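Widgate Home Helper Set-Up Guide
Section 10: Door Handles and Good Wiping Practice 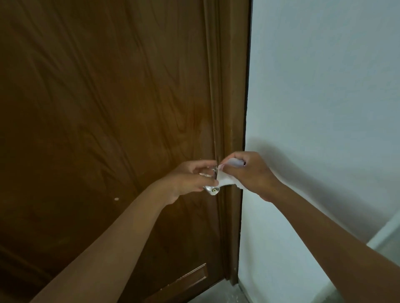

Wiping a lever handle with tissue, one hand on the lever.

Door handles get touched all day long, so we'd like you to take your time with this section before you let the robot loose on them. Please go through the steps by hand first, on every door you plan to add – it's the best way to learn what the robot will have to cope with.

1. Hold the lever steady with one hand. Keep the door still while you work.
2. With the other hand, fold a tissue or paper towel and wipe the lever, then the base and the area by the keyhole.
3. Open the Prevent menu, choose Add Handle, and save the door under a name your household will recognize.
4. Set the grip force to 50 or lower for the first run, and stay within reach of the stop button the whole time.
5. Watch one full wipe from start to finish. If the arm bumps the casing, press Stop and repeat step 3.

Note: Wood trim marks easily, and small chips near a handle can snag the cloth. Enter them as rough spots in the Prevent menu and the arm will slow down there.

CAUTION: Never let the robot wipe a door while someone is walking through it. Keep children and pets out of the doorway, and keep your own fingers clear of the gap between door and frame.

If the screen shows code 256, the handle wasn't found. Go back to step 3.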